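Home | Trip notes | Sheds & sidings | About | Contact

The long way to Dinton

February 2024

I have now spent more hours waiting for locomotive 107 than I have spent in the company of most of my relatives, and I'm prepared to say the locomotive has been the better conversationalist.

For anyone who has wandered in late, 107 is the little saddle tank that lives at the Dinton end of the Wesia Valley line. She was bought out of a quarry with a tree growing through the cab, and she has been going to return to steam "next season" for 11 seasons. I keep turning up. I have the thermos and the folding stool, and my knees complain whenever I use the stool.

In December the railway put out a notice saying she would be on the early train, all stations to Skorell, weather and boiler inspector permitting. So I drove up in the dark, paid for a day rover, and stood at the end of the platform with a crowd of men in identical beanies. At ten past nine the diesel came round the curve.

There was a groan. I may have started it.

The diesel is 2263, and she's a perfectly decent machine in the way that a chest freezer is a perfectly decent machine. She's grey and she hums. She has never once let anyone down, and for this she gets no affection whatsoever. I rode behind her to Skorell in the second carriage, the one with the window that won't shut, and had a lovely time in spite of my best efforts.

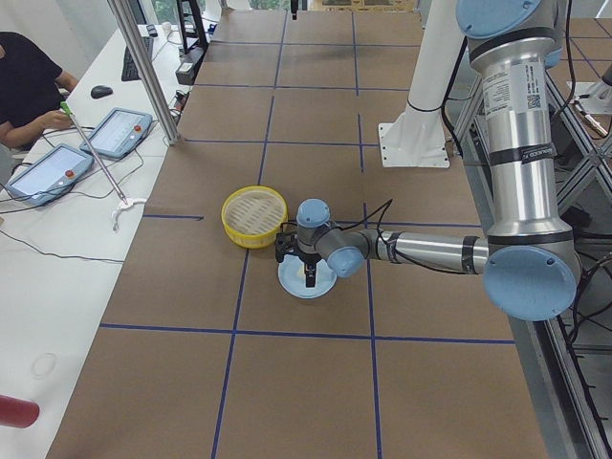 The trouble with 107, according to the notice pinned up in the Skorell refreshment room, was a weeping tube. She'd been lit up the evening before and was fine until she wasn't. The fire was dropped, the tube plate was looked at by several people with torches, and everyone went home at midnight smelling of coal. I have some sympathy. My hot water system did much the same thing in the same month, and it hasn't got a nameplate.

We sat at Skorell for forty minutes while 2263 ran round. The loop there still has its original lever frame, repainted in a shade of green I don't think any railway ever used, and the tearoom still does a cheese scone the size of a fist. I had two. The water tower has been given a new timber stand, too, and it looks very smart for something that had no customers that day.

On the way back the guard let us stop at Hrnčiar siding, where the quarry tramway used to come in. There isn't much left — a buffer stop, a bit of rail in the blackberries, and a sign asking you not to climb on either. I got a photo of the sign. I climbed on nothing.

The appeal for the tubes stands at 4000 dollars, which includes whatever I put in the tin after the second scone. The new timetable has 107 pencilled in for Easter, and I do mean pencilled, you can see where the last one was rubbed out. I've already booked the day off and bought a new thermos.

If it's the diesel again, I'll be in the second carriage. Bring a scarf for that window.

Recent posts
A cushion for the folding stool
Signal boxes I have been asked to leave
Skorell scones, ranked
Wet Sunday, no trains, went anyway

Get new posts by email. Enter your address to subscribe. You can unsubscribe at any time.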